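11 October 2023

Slept badly and went in early to look at the log again before the others could tell me what it says. The stop yesterday came at the third run of the afternoon. The arm was meant to halt when the rod felt side load on a block. It kept pushing for 14 seconds, and the only thing that ended it was my hand on the red button.

Tastisum's rep calls this a nuisance event. I looked for that phrase in their manual and it isn't there. What is there, on page 3, is a promise that contact will be noticed and the motion cut "promptly." I would love to know what promptly means at Tastisum. Fourteen seconds is long enough to walk across the room, and I did walk across the room.

The official line so far is that the Torkier patch fixed it. The patch went on last night, we ran the same push twice this morning, and both times it stopped nicely. Two good runs. We had weeks of good runs before yesterday too, so I don't see what two more prove. I asked what the patch changes and was told "thresholds." Which ones, and from what to what? They'll get back to me.

After lunch I wanted the pushes done again at the slow speed, on the same maple board, with the toy blocks as the only thing it could bully. I stood by the button the whole time and felt a bit silly, all that worry over a yellow hexagon.

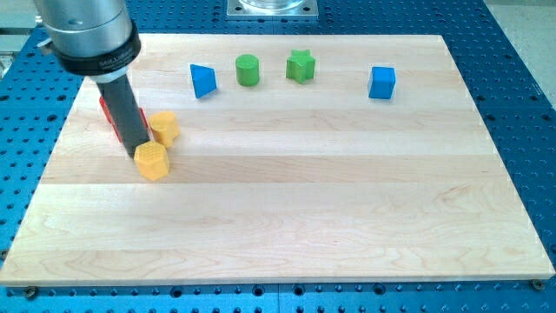

Sukprasert wrote back around four that the fault was almost certainly in our setup, that a board bolted down that hard gives the arm nothing to feel until too late, and that a softer mount would have shown the load at once. Fine, maybe. But the board didn't choose to keep going. If the safety stop only works on a table with some give in it, I'd like that printed in the manual as well, in large type.

I wrote two replies and sent the shorter one. I asked for the raw force numbers from the stop, the old and new thresholds side by side, and the name of the test they ran before they shipped the patch. I also said we would not be moving to the heavier parts for Nestcombe until I had all of it. That will go over badly. Nestcombe wants a date and has wanted one since summer, and there's a feeling upstairs that I am being difficult about a plastic toy.

It isn't going to be a toy next month, though. It's going to be someone reaching in to straighten a tray.

Left a note taped to the controller: slow speed only, one person on the button, no exceptions. Somebody had already moved the stool back to the far side of the room. I put it next to the button again.

Need to buy milk. Call the dentist tomorrow.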